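**Vumard opens version 2 of its two-arm planning software to outside laboratories**

22 August 2026

Vilela — Vumard, a maker of control and planning software for robot arms, announces today the release of Fustgate 2. The software plans the motion of two arms which share one workspace. It is available now for research laboratories and will be available for commercial integrators in March.

Fustgate was first written for packing work, where the objects are boxes and the positions are known before. Version 2 is made for a more difficult situation: thin, round objects that stand or lie in different ways and must go into a narrow place. For this reason the company has chosen the loading of a dish rack as its main test task.

**What is new**

The main change is in the planner. In the previous version each arm received its own path, and a separate module stopped one arm when the other came too near. This was safe but slow. Fustgate 2 computes one common plan for both arms and renews it every 40 milliseconds, so an arm can give space early and continue to move.

The perception module is also new. It combines the wrist cameras with one fixed camera and estimates the tilt of a plate from the shape of its rim. The pattern on the plate is not used for this estimate. The developers made this decision after an earlier model learned to recognize the decoration of certain plates and failed with the others.

Other changes in this release:

- a replay tool which shows the plan, the camera views and the gripper commands on one time line
- a rack editor, where the user defines the slots by hand or imports them from a drawing
- recorded sessions can be cut and labeled without leaving the program
- configuration files from version 1 are accepted, but the old collision settings must be entered again

**Training and test data**

The perception module was trained with 655 recorded sessions from the company's laboratory in Vilela. A further 400 sessions were kept apart and used only for testing. Vumard will publish the test sessions together with the results, including the failed attempts — the company believes that these are useful for other developers.

**Availability**

Laboratories can ask for a license through the Vumard website. The research license is free for one year and includes the replay tool and the rack editor. Installation needs one workstation with a supported graphics card. Support is given in English and Portuguese.

Plates and two-arm work in the test cell:

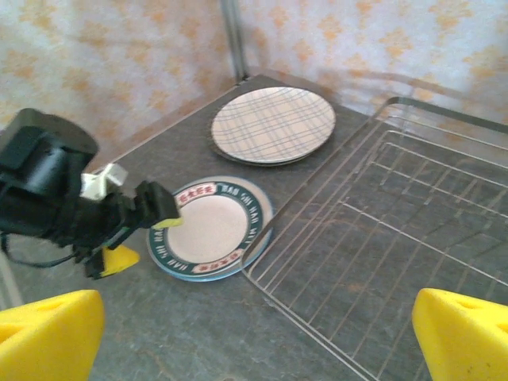
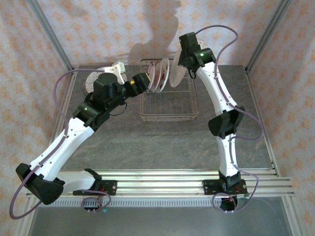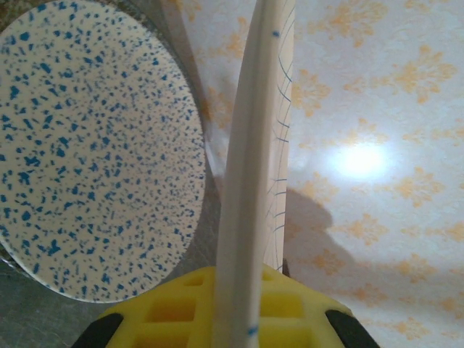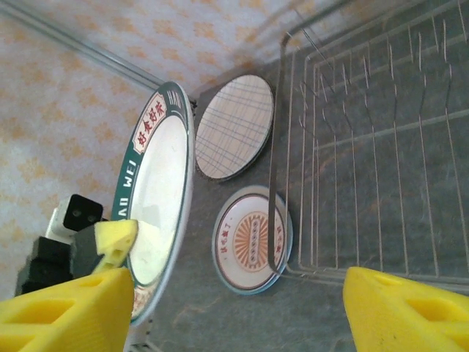
Benvinda Patrício of Dunmont wrote after the trial period that the common plan was the reason to change from version 1, and that her team now spends less time on tuning the stop distances. She added that the rack editor still needs an undo function, and asked for it before the commercial release.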